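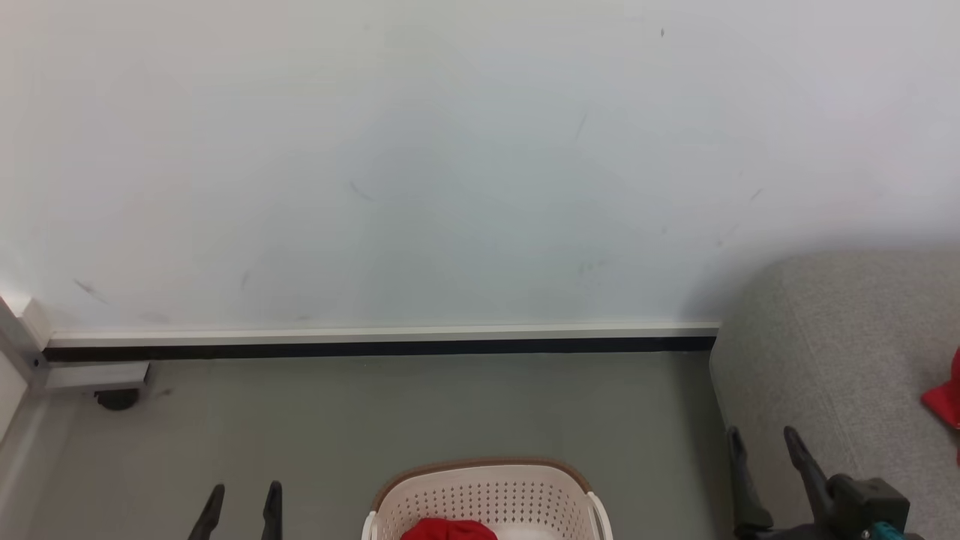
Wall by the sofa, scuffs and all. Basket at the bottom.

Scuffs on flat white paint, and where to keep the basket

Posted by rimthorpe_renter, March 2025
Print this thread | E-mail to a friend | 11 replies | 3 shares

We're in the Rimthorpe building until the end of April and I'm trying to get the living room back in shape before the walkthrough. The wall next to the gray sofa has dark marks on it. Most are small. One is a diagonal line that looks more like a scratch. The paint is flat white and I don't have the can.

Second question, same wall. The laundry basket lives there because the bathroom is too small for it. I think the basket is what's marking the wall. My other half says it's the sofa. Does anyone keep a basket in the living room without this happening?

drywall_dan_ish
Don't scrub flat paint. You'll get a shiny patch that shows worse than the scuff. Damp cloth, a drop of dish soap, light pressure, let it dry and look again in daylight.

mopbucket700
Melamine sponge. I've used them on flat paint for years and never had a shiny spot. Wet it, wring it out, barely touch the wall.

drywall_dan_ish
Depends on the paint. I've seen them leave a halo on cheap builder white you could spot from the hallway. Test behind the sofa first.

mopbucket700
Sure, test first. But dish soap does nothing for a rubber mark.

clallska_fan
What kind of basket is it? The hard plastic ones can leave marks if they get shoved against a wall every day.

rimthorpe_renter
Plastic, with the little diamond holes and a brown band on the rim. Closer look:

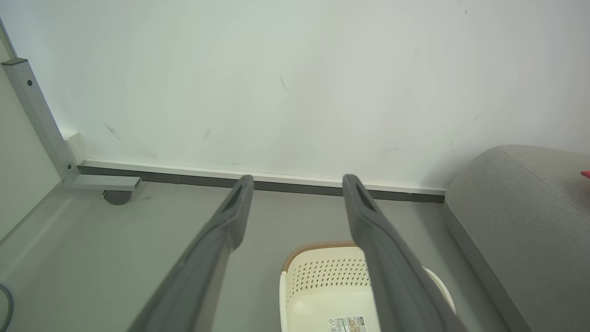
Basket in its usual spot, scratch on the wall to the left.

clallska_fan
Then I doubt it's the basket. Some of those marks are well above the rim. I'd say furniture getting moved in, or the people before you. Did you do a move-in sheet?

rimthorpe_renter
We did, and it says "walls fair." So maybe they're not ours. I'll still clean them.

Went through the laundry while I was over there, and that raised another one. There's a red fleece with big lettering down it and a white section under the striped hem.

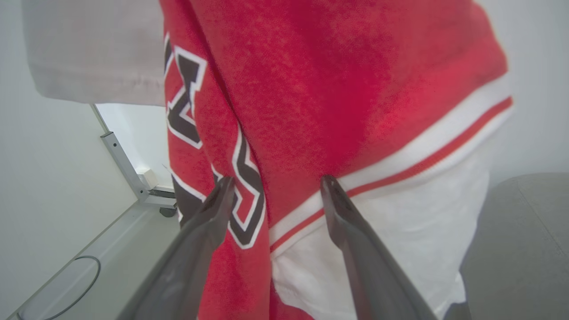 It's been through the wash plenty of times but always on its own, which wastes a load. Can it go in with the darks now, or will the white part pick up color?

tumble_low
Cold, inside out, with other reds. I wouldn't put it in with jeans. The inside out part is for the lettering.

mopbucket700
I put everything in together on cold with a Zuleo sheet and it's fine.

tumble_low
Until it isn't. I had a white collar go gray that way and it never came back.

ghita_b
Agree with tumble_low. Also skip the fabric softener on fleece. And keep it out of a load with towels or you'll be picking lint off it all night. My mother-in-law's shop (Ghiță, alterations) sees a lot of fleece ruined by high heat.

rimthorpe_renter
OK, reds on cold. Back to the wall. I tried the soap behind the sofa and it left no shine. The small marks near the baseboard came off. The diagonal one didn't change.

drywall_dan_ish
That one's in the paint. Ask the office for the color name and touch it up with a small brush, or leave it. It's on a wall already marked fair.

mopbucket700
Or sponge.

Print this thread | E-mail to a friend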